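About Pruvura

Pruvura makes wooden building blocks and has never quite grown out of them. Roya Tabrizi started the company at a kitchen table one December. We have a bigger table now.
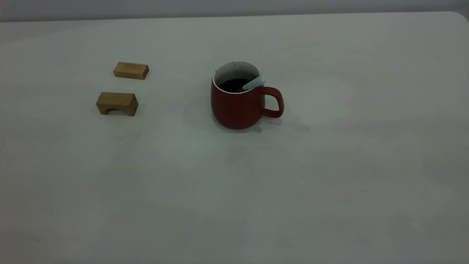
Roya still draws every shape by hand. Houshang Kiani sands, then sands again, and ships 700 sets a year – a figure he considers reckless.

Meetings are on Monday and cover grain, corners and whose turn it is to make the coffee.
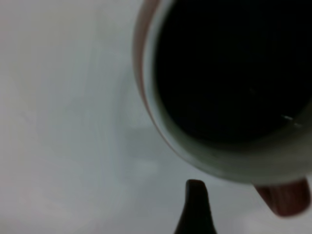
Orders go to Amarachi Usman, who answers email before noon and complaints slightly after.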